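Rechercher dans la revue
Mots-clés, auteur, titre
Recherche avancée

Mis en ligne le vendredi 24 juillet 2026
Par l'équipe pédagogique du projet Trotel

3. Mise en œuvre du projet étudiant

3.1. Cadre et organisation

Le projet Trotel est proposé aux étudiants de deuxième année du parcours robotique de l'école Soriano. Il débute en octobre et porte sur la manipulation de textiles par un système à deux bras. Les étudiants travaillent en binôme et se relaient sur le poste selon un planning affiché à l'entrée de l'atelier. Chaque binôme est responsable de ses propres enregistrements, de leur annotation et du modèle qu'il entraîne à partir de ceux-ci.

Le sujet a été retenu pour des raisons pratiques. Un vêtement ne casse pas lorsqu'il est mal saisi, il ne coûte presque rien et sa forme change à chaque essai. Les étudiants ayant suivi le module de commande des manipulateurs rigides y retrouvent la cinématique qu'ils connaissent, mais doivent renoncer à décrire l'objet par une simple pose.

3.2. Poste de travail

Le poste comprend deux bras montés à l'avant d'un plateau blanc, entouré de parois blanches sur trois côtés. Les vêtements à traiter sont placés dans un panier à linge au fond du plateau, à droite. La figure 2 montre les deux pinces de part et d'autre d'un vêtement blanc partiellement tendu, dont les deux bretelles en boucle dépassent du bord supérieur. Le contraste entre ce tissu et le plateau est faible : le contour se lit surtout par les plis et les ombres. Les binômes avaient pour consigne de conserver ce type de vêtement dans leurs données – au même titre que les pièces sombres – et de signaler les essais concernés dans l'annotation. 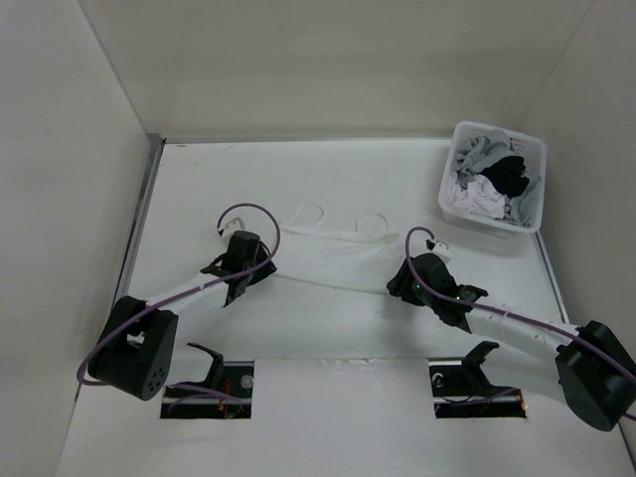

Figure 2. Poste à deux bras du projet Trotel, avec un vêtement blanc entre les pinces.

3.3. Collecte et annotation

Les démonstrations ont été enregistrées par téléopération. À l'issue du semestre, la base commune comptait 1663 essais, dont 556 portaient sur des vêtements clairs. Un sous-ensemble de 500 essais a été mis de côté pour l'évaluation et n'a été communiqué aux étudiants qu'à la dernière séance.

L'annotation a été réalisée avec Brodine, un outil développé à l'école. Pour chaque essai, l'étudiant indique la catégorie du vêtement, l'instant de la première saisie, l'instant du relâchement et, le cas échéant, la cause de l'échec. Les premières annotations étaient peu homogènes – certains binômes notaient la saisie au contact, d'autres à la fermeture complète de la pince. La seconde définition a été adoptée pour tous et les essais déjà traités ont été repris.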